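I almost skipped the open day at Vestgate. Saturday morning, rain, a parking lot the size of Nebraska – and I'd already seen plenty of slick robot videos online. I'm so glad I went, and I think more places should show off their robots the way Vestgate does.

They had two arms working with cloth at a taped-up table, and everyone in our group had an opinion! We stood there for 13 minutes watching, leaning in, groaning like it was a playoff game. My laundry at home has never drawn that kind of crowd.

What I liked was how plain it all was. No music, no voiceover, just Davina Kerr answering whatever the kids yelled out (one of them wanted to know if it could do fitted sheets, and she laughed and said to ask her in March). A polished video makes you either scared or bored. Standing at a table makes you curious, and I'd rather have a town full of curious people when these things start showing up in hotels and hospitals.

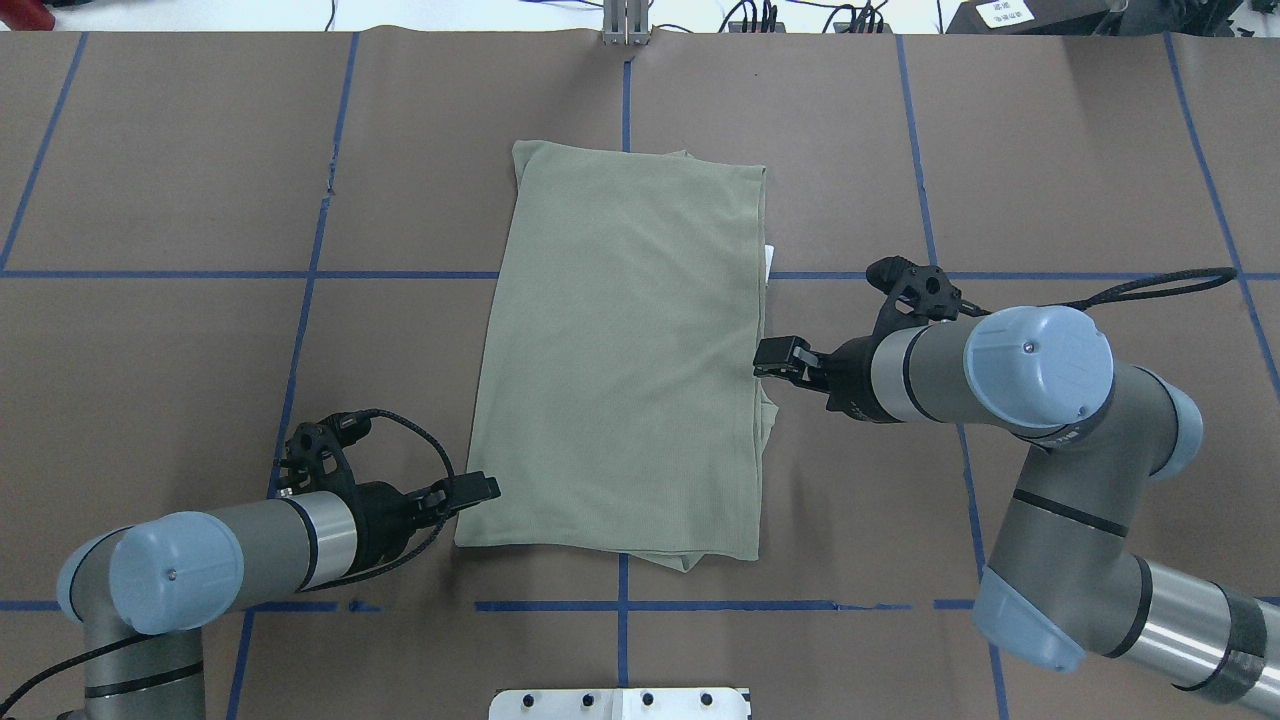
Blue tape on the work surface, and something green on top of it.

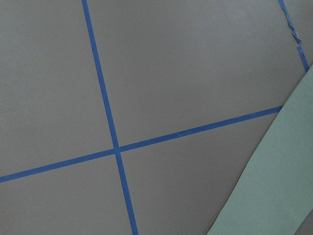 Ruwan Mondal wrote to me afterward that he'd gone too and came away less cheerful, and that he'd have liked one straight answer on what happens to the folks who fold for a living.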